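Ticket: Kamata trail camera in badger hide – night clips missing
Status: open

Unit 2 stopped saving clips after dusk, daytime ones fine. Card is not full. Swapped batteries, no change. 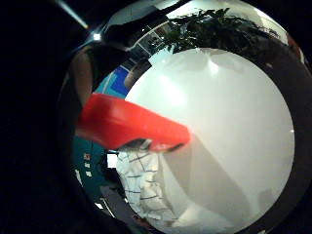
Dilani Mondal
Wildlife camera support

Asked Recep to check the night setting. It was on "low", so trigger range is only up to 10 metres. Sett entrance is 18 away. Set it to high, left it overnight – foxes yes, badgers no. Clips still stop at 900 files, every time.
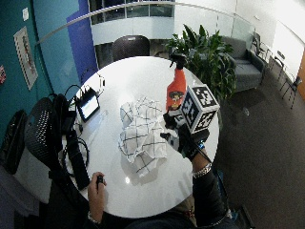 Last changed: 2018-02-07

Looks like a folder limit then. Old firmware from October starts a new folder but dosen't write to it. Formatted card in the camera, not the laptop. Recep to update firmware before he goes back out to the hide,
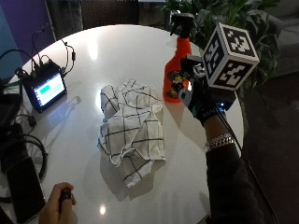 and to move the strap down a bit as the branch is setting it off in wind. Will close if we get a full night. Tanko wants the otter clips kept, so copy thsoe off first.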